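Home | Posts | Bench Notes | About | Search

The marker cell, and the upkeep thereof

I look after a cell with two arms, a table and a great many markers. When people at parties ask what I do, I say robotics, and they picture something that welds cars or does backflips. I let them. The machine I spend my days with moves dry-goods stationery between plastic bins, and my share of the work is mostly done with a hex key and a rag.

It lives at the Stunbridge building, in a long room with more ducting than it needs. I inherited it in September from someone who had gone on to better things and left me a folder called FINAL, containing a folder called FINAL_2. I've been meaning to write down how I set it up each day, partly for the next person and partly so I stop explaining it in the hallway.

Start with the table. The bins go on the table, the arms know where the bins are, and so the whole enterprise rests on the bins being where the arms think they are. For the first month I put them back by eye. I have a good eye. I once hung a shelf with no level, and it's still up. The arms did not care about the shelf. They'd come down a finger's width off and set a marker very carefully on the rim of a bin, from which it would roll off, and I'd write "drop" in the log and go looking for a fault in the gripper.

I took one of those grippers apart twice before I thought to look at the bin. I'd like that morning back.

So now there's a card template. I cut it from a Stekel shipping carton, which is good stiff stuff, and it fits against the back edge of the table with a notch for each bin. Template down, bins in, template out. It takes less time than finding the log sheet. If you lift a bin to wipe under it, the template comes out again, even if you're sure. Especially if you're sure.

The grippers are next. Fingers wear at the tips, and they wear unevenly, so one side ends up doing all the gripping while the other just keeps it company. I check them by closing each one on a strip of printer paper and tugging. Paper should tear before it slides. When it slides I clean the tips, try again, and if it still slides I swap the pads. We buy pads from Leckie in bags of 20. They're fine pads. The adhesive on the back could hold a ship together, so set aside a good part of the afternoon for getting the old ones off, and don't use a screwdriver on them unless you want to be buying fingers from Leckie as well.

Finger screws get a dab of medium thread locker. The folder called FINAL says "tighten firmly," and I did, and they still walked out over a couple of weeks. You notice it first as a faint click at the end of the close. Then the click stops and there's a screw in a bin.

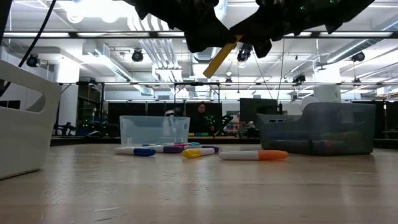 Handovers are where the two arms get a chance to disagree. One holds a marker, the other comes in and takes it, and for a moment they both have it. If either arm is slightly off, that moment turns into a tug of war with a felt-tip. The arms are strong and the marker isn't. I've found caps in places you would not think a cap could reach.

What fixed most of it was redoing the base alignment between the two arms, a job I'd put off on account of the instructions running to 59 steps. I'd assumed some of those were padding. Step 3 is "switch on." But there's a long stretch in the middle where you touch the two arms to the same pointed pin from several directions, and it turns out to matter that the pin isn't wobbling. Mine was wobbling. I had it held down with tape. It's now in a proper clamp and the arms agree to within about a millimeter, a better record than I have with most of my relatives.

Cables get looked at before anything moves. Run each arm slowly through its full reach, with a hand near the stop button, and watch for a loop that goes tight or one that sags toward the table. A sagging cable will sweep a bin off its marks and you'll be back to the template. I tie mine with hook-and-loop strap. The previous keeper used zip ties, pulled down hard, and there was a flat spot in one cable that gave us an encoder fault every time the left arm reached across. It only happened late in the afternoon, so for a while I blamed the heating. I even emailed someone about the heating.

The software side is a program called Nestuvitz, and I won't say much about it because I'd like to keep this pleasant. Start the controllers first and Nestuvitz second. If you do it the other way around it will tell you everything is connected, in green, and then nothing will move. Closing it and opening it again doesn't help. You have to take the whole thing down, wait for the fans to stop, and go in the right order like it asked you to in the first place – in a pop-up, behind another window.

Last job of the day is the markers. Caps on, dead ones out. A dry marker handles the same as a fresh one as far as the arms are concerned, but people borrow them for the whiteboard and then I hear about it. Loose caps are worse, as the grip lands on the cap more often than you'd expect and the body just falls out of it. I push each cap until it snaps and drop any that won't snap into a mug on my desk. The mug is getting full.

Still on my list: a replacement for the card template in something that doesn't go soft at the corners, and a drip tray for the person who keeps setting coffee down next to the controller. I know who it is. It's me, mostly.

Next time, the emergency stop circuit, and why there was a paper clip in it.

Contact | Copyright Bench Notes, all rights reserved | Back to top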